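From the Dish Desk

Welcome back to the corner of the newsletter where we report on whether a computer can put away crockery. Regular readers will remember that the spring was spent on drawers, and that the drawers won. We have moved on to dishes, which have no handles and therefore, we reasoned, could not possibly be worse.

The current round of work is called Gundine, after a long afternoon in which every better name was found to be taken. The goal is a pile of examples large enough to train a policy that can handle a table with a few kitchen things on it: a wire rack, dishes, a mug, a folded checked cloth. Everything happens in simulation. The table is simulated, the arm is simulated, and the grief is locally sourced.

As of this issue we have 1,546 recorded attempts. Of those, 744 have survived review. People outside the project tend to hear the second number and make a sympathetic face, and we would like it noted that the drawers did far worse.

An attempt works like this. One of us sits down with the Zonik controller, a handheld thing with a trigger and a great many opinions about where its own center is, and drives the arm through the task from start to finish. Every camera records. So do the joint positions and the state of the gripper. When the operator lets go, the whole bundle is stamped and dropped into Lyimo, our storage system, where it waits for someone to watch it and decide if it is fit to be learned from. 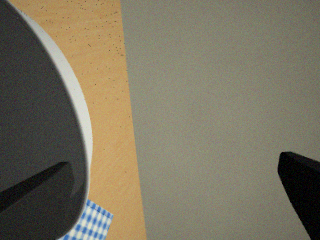

The wrist camera is the one people complain about. Operators like the wide view because they can see what they are doing, and they are right to like it. The policy, though, gets most of its close-up information from the wrist, and at the wrist a dish is less an object than a weather system. It comes in, it fills half of everything, and you have to work out from a curve and a bit of tabletop where you are. New operators ask if we could just leave that camera out. We tried it on a small batch in March. The resulting policy approached each dish with enormous confidence and closed its fingers on the air beside it.

So the wrist camera stays, and we have changed how we drive instead. The house rule is now to slow down before contact and let the last stretch of the approach take its time. It makes for dull recordings. Dull is fine. What we don't want is the flourish, the quick swoop in from the side that looks wonderful on the big monitor and teaches the policy that swooping is how one greets a plate. We have an operator who swoops. They know who they are, and they have been given the mug.

Then there is the matter of variety. Left alone, people will do the same thing over and over, and they will do it well, and the model will learn one path through the air and nothing else. Between attempts the scene is shuffled by a script from Zetberg, the toolkit we use for layouts. It moves things and turns them, changes the light, and adds some speckle to the surfaces so that the policy doesn't fall in love with one particular patch of wood grain. For the first week it also had a habit of placing dishes slightly inside one another, which the physics engine resolved by launching both of them at the wall. Those recordings are kept in a separate folder. They have no training value and are very popular at lunch.

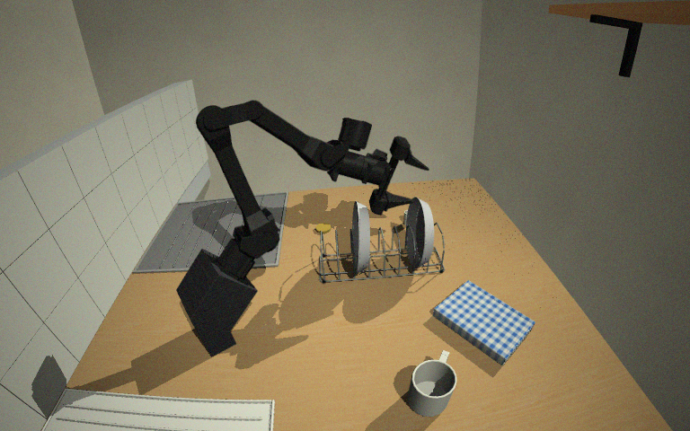
Review is the slow part, and it is where we could use you. A reviewer watches both views side by side and gives each attempt one of three marks: keep, trim or drop. Keep means the task was done and nothing silly happened on the way. Trim means there is a good attempt in there somewhere, usually after a long opening in which the operator looks for their glasses. Drop covers everything else.

We argue most about recoveries. Say the fingers miss, back off, line up again and get it the second time. Early on we threw all of those out, being tidy people who wanted only clean examples. The policy we got from that set was lovely to watch until it made its first mistake, at which point it had no idea what a person does next, having never seen one miss. It just hung there. Now recoveries are kept, provided they look like a person fixing a problem and don't look like a person losing an argument. The line between the two is drawn by whoever is reviewing, and we accept that it moves after four in the afternoon.

A few notes for anyone taking a shift this month:

Recenter the Zonik before every session, including when you are sure you already did.

Stop recording before you put the controller down. Lyimo holds 30 otherwise excellent attempts that end with the arm lunging at the tabletop.

If you bump something you weren't meant to touch, finish the attempt anyway and say so in the comment box. Please write what you bumped. "Oops" is not searchable.

Don't tidy the layout to make it easier. If the script has handed you an awkward one, the awkwardness is what we are after.

Sessions are capped at 70 attempts per operator, and that cap is firm. Past that point everyone's driving turns to soup, and the reviewers can tell from the first few seconds.

The next training run starts once the current backlog is through review, which at our present pace means December. More reviewers would bring it forward. No experience is needed, only a chair and a willingness to watch a great many dishes approach very slowly. The sign-up sheet is on the project page, under the drawers material, which we have been meaning to take down.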